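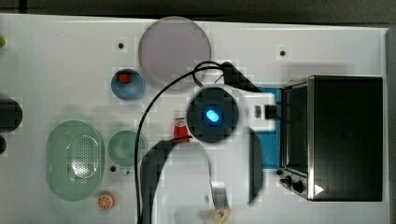 A pale plate, a little blue bowl and the green colander, on the white table.

How I Rinse, Soak and Cook Dried Beans (Without Ending Up With Mush)

Updated July 30, 2025

I ate canned beans for most of my adult life and I was perfectly happy about it. Then my neighbor Rocío Ojeda handed me a paper sack of dried pintos over the fence and told me to quit wasting my money. My first pot was like gravel. My second pot was soup (and not on purpose!). By the fourth I had something I'd serve to company, so this is what I do now, start to finish.

What you need

One pound of dried beans, a big bowl, a colander with small holes, a heavy pot with a lid, salt, half an onion, and a bay leaf if you've got one. I get my beans from the bulk bins at Idano Market, where they sell through them fast. Old beans are the number one cause of gravel. If the bag has been in your pantry since you moved in, use it for pie weights and go buy a new one.

Step 1: Sort

Pour a handful onto a light-colored plate and spread them out with your fingers. You're looking for pebbles, clumps of dirt and shriveled beans. I find a pebble maybe every third bag, and biting one is no fun at all. Dump the good ones in your big bowl and do the next handful.
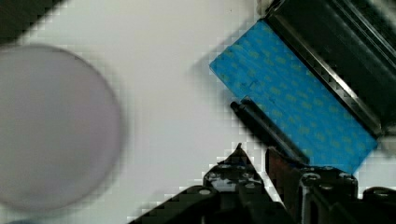

Pale and round on the left, bright blue on the right.

Step 2: Rinse

Into the colander they go, under cold water, and swish them with your hand until the water runs clear. Small beans like navies will slip right through a colander with wide slots, so check yours before you tip the whole bowl in. I lost a good half cup down the drain that way.

Step 3: Soak

Back in the bowl, cover with cold water by a few inches, and stir in a tablespoon and a half of salt. Yes, salt! My grandmother would have fainted, but salting the soak gives me softer skins and I'm never going back. Leave them overnight, or 9 hours if you're the kind of person who sets a timer. Drain and rinse again.

In a hurry? Boil them for two minutes, turn off the heat, put the lid on and wait an hour. It works fine, though I get more split skins.

Spread a dish towel on the counter before you start draining. I drip everywhere.

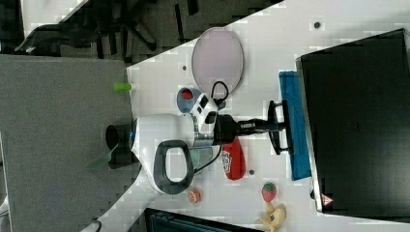
Long blue towel, laid out flat.

Step 4: Cook

Put the beans in the pot with fresh water, an inch or two over the top, plus the onion and bay leaf. Bring it to a boil for ten minutes, then turn it way down. You want a lazy bubble here and there. A hard boil bangs them around and that's how I made my accidental soup. (Red kidney beans really do need that ten minutes of boiling, so please don't put them raw in a slow cooker.)

Start tasting at 45 minutes. Eat several, because one soft bean doesn't mean they're all soft. Hold off on tomatoes, lemon or vinegar until they're tender, or you'll be standing there till bedtime.

Step 5: Store

Cool them in their own broth. They keep four days in my fridge, and I freeze the rest in flat bags with enough liquid to cover. Next up is black beans with orange peel, which I'm hoping to post in August once I've got the amounts right.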